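4.2 Time alignment and pose recovery

The policy takes three image streams and two gripper trajectories as input, so any error in the clock of one stream shows up later as an error in the action labels. In the first version of our software, which we call Predano, each stream was aligned once at the start of an episode and then left alone. This worked for short episodes. In long ones the streams drifted apart, and the network learned to close the fingers too late. The present version estimates the offset again in every window of 1000 ms and passes the result to a linear drift model.

Pose recovery runs in two passes. The first pass detects the square markers on the grippers in the head view and solves for a pose from whichever faces of a cube can be seen. The second pass uses visual-inertial tracking from each gripper camera. The two are joined in a pose graph with a robust loss, and marker detections below a fixed area are dropped before the solve. Figure 4 gives the three views for the refrigerator task: (a) the head view, (b) and (c) gripper views.

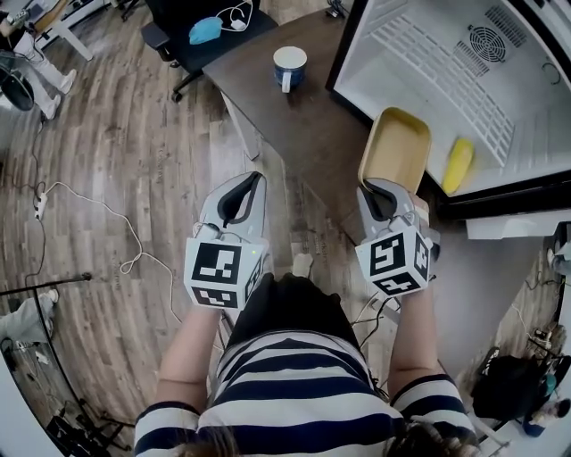

Skositz, 2021-08-01

Figure 4(a). Head view. Each gripper carries a marker cube; the right gripper holds the container at the refrigerator opening. Recording setup by Ionuț Vasiliu, annotation by Shu-fen Chow.

In the head view the cubes are usually the most reliable features we have. The hard case is the moment of extraction. The fingers pinch the front edge of the container, the wrist turns, and a cube that showed two or three faces may show only one. A single face leaves the well-known two-way ambiguity in planar pose, and the per-frame solver can flip between the two solutions. We do not try to settle this frame by frame. Both candidates are kept in the graph, and the inertial term picks between them over the window. Before this change, flips were the main cause of rejected episodes. After it, they were a minor one.

The inside of the refrigerator is a poor place to track features. The liner is white and mostly smooth, and the fan grille on the back wall is the one region with strong repeated texture. Repeated slots are easy to mismatch, since one slot looks much like the next. We therefore cap the number of features taken from any image cell, which forces the tracker to keep points on the desk edge and in the room behind. Without the cap, the gripper trajectory tended to jump by one slot width when the camera was close to the opening.

Gripper opening is measured separately. Each gripper camera is fixed to the body of the tool, so the body takes up the same part of every image, and we mask it out with a template made once per gripper. If the mask is too small, the tracker locks onto the housing and reports that the camera is standing still. We found this fault in 310 of the first 1000 episodes and processed those again with a wider mask.

The other gripper is a second source of false motion. It moves independently of the room, and when it comes close to the lens it can hold a large share of the features. We considered a learned segmentation model for this but settled on something simpler - the marker plate, when detected, gives a rough pose for the other tool, and a coarse mesh of the tool is projected at that pose to make a mask. When the plate is not detected, the last mask is carried forward and grown by a few pixels per frame. Figure 4(b) is a typical input to this step, with the second gripper reaching across the left half of the view and its marker facing the camera.
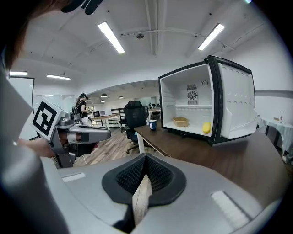

4.3 Object state labels

The planner needs a coarse state for each episode: container inside, container held, container placed. We derive these labels from the recovered trajectories and finger openings, with a small image classifier as a check. A change from inside to held is proposed when the finger opening stops shrinking while the motor-free trigger reading keeps rising, and it is accepted if the classifier agrees within 700 ms. Where the two disagree, the episode goes to a person. Chow reviewed all such cases in July using Rellance, a browser tool that plays the three streams side by side with the proposed label under them.

Most disagreements had one of two causes. The first was contact without a grasp, where a fingertip pushes against the container and the opening reading looks the same as for a closed grasp. The second was a held container near the door opening, where the classifier could not settle between inside and held. In Figure 4(c) a finger tip presses against the tray, and the tray is tilted just in front of the open refrigerator. From this view alone, one image is not enough to tell a grasp from a push. The classifier was retrained on short clips of five images in place of single images, and we added the relative motion between tray and finger as an input. If the tray moves with the finger through the whole clip, the label is held. 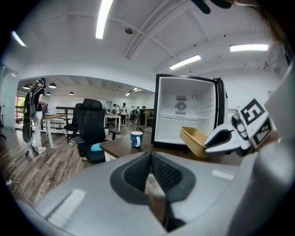
4.4 Export and replay check

Finished episodes are written to the Preda format, with one file per episode and all poses given in the frame of the first head image. Before an episode enters the training set it is replayed on a kinematic model of the target arm. Episodes that exceed joint limits or require a speed the arm cannot reach are marked and kept out of training, but stay in the archive so that they can be tried again on a different arm. We do not scale them in time, as slowing the motion would change the timing of contact relative to the images.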